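Descaling a Stockpot and Measuring What Hard Water Leaves Behind

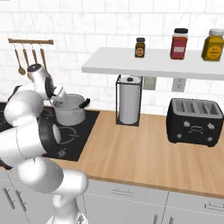 Stockpot on a black glass cooktop, frying pan partly hidden by the robot arm.

The water in Fukemholm comes out of chalk and it shows. The last utility report put our zone at 14 grains per gallon, which most charts file under "very hard." I moved here from a soft water area and spent the first winter assuming my cookware was defective. It was calcium carbonate.

This post covers what I learned about removing scale from stainless steel, and then about depositing less of it in the first place. The second part took longer to figure out.

What the deposit is

Hard water carries dissolved calcium and magnesium bicarbonate. Heating drives off carbon dioxide, the bicarbonate converts to carbonate, and calcium carbonate is poorly soluble, so it drops out. It prefers to drop out on a hot surface. In a pot, that means the base first, then a ring at the waterline where evaporation concentrates everything.

There are two other marks that get mistaken for scale. The rainbow tint on stainless is a thickened oxide layer from overheating. It is harmless and you can't feel it with a fingernail. The small dark dots are pitting, usually from salt added to cold water and left to sit on the base. Acid will often remove the tint. Acid will do nothing for pits, and neither will anything else short of regrinding the surface.

If you want to be certain, put one drop of white vinegar on the mark. Scale fizzes, though thin films fizz so weakly that you may need a flashlight to see it.

Choice of acid

I tried three: white vinegar, citric acid powder, and a bottled descaler sold under the name Karam.

Vinegar works, smells, and is slow. At ordinary grocery strength it took most of an evening at room temperature to clear the base. Warming it speeds things up considerably and makes the kitchen unpleasant.

Citric acid is what I use now. I dissolve 60 grams in two quarts of water, bring it to a bare simmer, turn off the heat, and leave it for half an hour. Do not boil it hard. Calcium citrate is less soluble in hot water than in cold, and a strong boil with a lot of scale present can leave a white haze that is more annoying than the original problem. If that happens, a fresh batch used lukewarm will usually take it off, given enough time.

Karam performed the same as citric acid. The label lists citric acid as the main ingredient. I finished the bottle and did not buy another.

Never mix any of these with bleach. Keep them off bare aluminum and cast iron, and check what the rivets are made of before a long soak. On one of my older saucepans the rivets were aluminum and came out dull gray.

The cooktop

Glass-ceramic gets its own deposits, mainly from boilovers and from pots set down with wet bases. The water flashes off and leaves a pale ring. The same citric solution works here at room temperature. Lay a soaked paper towel over the mark for ten minutes, wipe, then wipe again with plain water. Make sure the surface is fully cold first. A razor scraper held at a low angle handles burned starch, but I don't use it for scale, which is gritty enough to scratch the glass if it gets dragged.

Keeping it from forming

I logged every use of the pot from October until spring, with a note on how long it boiled and whether it was dried afterward. The log was crude, but two things were clear enough to act on.

First, boiling time matters more than volume. A full pot brought to a boil for pasta and drained left very little behind. Long simmers of plain water, such as steaming or canning, did most of the damage. A tablespoon of vinegar in the water bath for canning prevents nearly all of it and doesn't touch the contents of the jars.

Second, drying the pot immediately with a towel removed the waterline ring completely. Air drying on a rack brought it back within a week.

I also tested filtered water. The Tromeck pitcher I bought uses an ion exchange cartridge and dropped hardness to 6 grains on a test strip when the cartridge was new. By the fourth week the strip read nearly the same as the tap. For drinking water I have no complaint. For filling a stockpot it is a waste of cartridges. A plain carbon filter, by the way, does nothing at all for hardness.

A Flekon under-sink softener would solve the whole thing. The quote was high, it needs salt, and the cabinet has 26 inches of clearance with the drain in the way. I may revisit this if the water heater starts to complain.

Current routine

Towel dry after every use. Citric acid once a month, or sooner if the base looks chalky. Salt goes in after the water boils. The used solution can do a second job in the kettle if it isn't too cloudy, then goes down the drain with plenty of cold water.

Next I want to look at the dishwasher, where the rinse aid setting and the salt setting appear to be fighting each other. The manual covers both in a single paragraph.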